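Gripper and Controller Trials – Gallery

Bench notes from the winter comparison, last updated December 28, 2025

The trials compared two end effectors and two controllers on one arm, using the same set of parts and the same fixtures throughout. The Grimshaw is a parallel-jaw unit with a long stroke and plain aluminum fingertips. The Valtach is a multi-fingered unit with linked plates and a shared drive. The controllers were the Sorna, which we have used for two seasons, and the Prostis, which was on loan until February. Wrist camera settings were locked before the first run and left alone.

Only one picture has been added to this page so far. The notes for the remaining stations are listed first, in the order the stations were run, so that the numbering matches the log sheets. Pictures for those stations will go in under the same headings.

Station A – Part set

The parts were chosen from what the line handles already: machined blocks, short lengths of tube, terminal covers, one thin bracket that nothing picks up well, and a molded cap with a draft angle on all sides. Each part was presented flat on a rubber mat with a scribed corner. Orientation was randomized from a printed list. Parts were wiped with alcohol between controller changes but not between runs.

The cap was dropped from the scoring after the first day. Both grippers squeezed it upward out of the grasp, and the result depended more on the mat than on the fingers.

Station B – Mounting and alignment

Both grippers went on the same adapter plate. The Grimshaw dowels seated by hand. The Valtach needed the plate reamed slightly, and we checked runout again afterward. Tool center point was taught by the four-point method and repeated until two consecutive results agreed within our usual tolerance.

Payload figures were entered by weight from the shop scale, including the cable bracket. An early set of Valtach runs was thrown out when we found that the bracket had been left out of the payload entry. Free-drive drifted downward by a small amount with the wrong value, enough to spoil a hand-taught approach point.

Station C – Cycle test

Each combination of gripper and controller was given 1,000 open-close cycles in air before any part was touched. Temperature at the drive housing was logged with a contact probe. Neither gripper reached its warning threshold. The Grimshaw settled at a steady value early in the run. The Valtach was still climbing slowly at the end, so a longer test is planned.

Fasteners were paint-marked before the cycle test and inspected after it. One mark on the Valtach had moved. The screw was cleaned, given medium-strength threadlocker, and torqued again. It did not move in the second series.

Station D – Pick test, Sorna controller

Forty picks per part, single attempt, no retry. A pick counted as good if the part cleared the mat, stayed in the fingers through a fixed wrist rotation, and was set down inside the marked square.

The Grimshaw was better on blocks and covers. The Valtach was better on tube, where the fingers close around the part and center it. On the thin bracket, the Grimshaw managed 86 percent with the mat doubled up underneath, and we did not consider that a fair setup for the other unit, so the figure is recorded but not compared.

The Sorna handled force limits in coarse steps. At the lowest step the tube slipped during rotation. At the next one up, the terminal covers showed light marks from the fingertips. There is no setting between them.

Station E – Pick test, Prostis controller

Same procedure, same order. The Prostis has finer force control and reports motor current at a usable rate, which made it possible to tell contact from full grasp on the blocks. It was less reliable at startup. On two mornings it failed to find the gripper until the power had been cycled.

Latency from command to first finger motion was around 40 milliseconds with the Prostis. We do not have a comparable number for the Sorna, which timestamps its commands differently.

Wahyudi Tjoa wrote the logging script for both controllers and has the raw files. The column order changed between the Sorna runs and the Prostis runs – check the header row before merging anything.

Station F – Approach to equipment

The last station moved off the mat. The arm was brought in toward electrical equipment to check finger clearance and camera view at close range. Speed was held to the reduced setting, and a second person stood at the stop button for every approach.

The main concern was the width of the linkage. With a parallel jaw, the widest point is at the body and is easy to keep track of. With linked fingers, the widest point moves as the hand closes, and a path that is clear with the hand open may not be clear with it closed. Approach points were therefore checked in both states before any motion was run from the program. 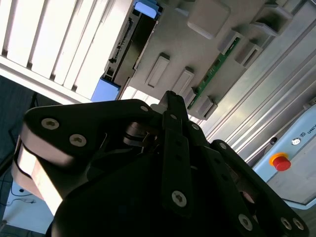 Multi-fingered gripper from the wrist camera, gray equipment chassis beyond. Emergency stop at right.

Camera notes for this station: from the wrist position, a large multi-fingered hand takes up much of the view, and the area left for locating a target is mostly beyond the fingertips. Marker detection was workable at standoff distance and poor at close range. We ended up taking the position fix farther back and running the last part of the approach blind. The Grimshaw leaves more open area between its fingers, and its fix could be taken closer in.

Reflections also need attention. Exposure was set for the mat, and bright metal or white panels in the background can pull an automatic setting down far enough to lose detail on black fingers. Locking exposure avoids the swings but does not recover the dark areas. A small diffuse light on the adapter plate is the next thing to try.

Summary of results so far

Blocks: Grimshaw, either controller.
Tube: Valtach with the Prostis. Slips at low force on the Sorna.
Terminal covers: Grimshaw with the Prostis.
Thin bracket: no recommendation.
Molded cap: not scored.
Close approach: Grimshaw for camera view. Clearance depends on the path and has to be checked for each job.

Open items

The longer Valtach cycle test, with the probe moved nearer to the drive.
Repeat of the bracket test with a single mat for both grippers.
Prostis startup fault. The supplier has asked for a log taken from a cold start, and the present script begins too late to capture one.
Softer fingertip pads for the Grimshaw. Two hardnesses are on order.
Spare adapter plate, reamed to match the first.

Corrections to the station notes should be sent with the run number from the log sheet.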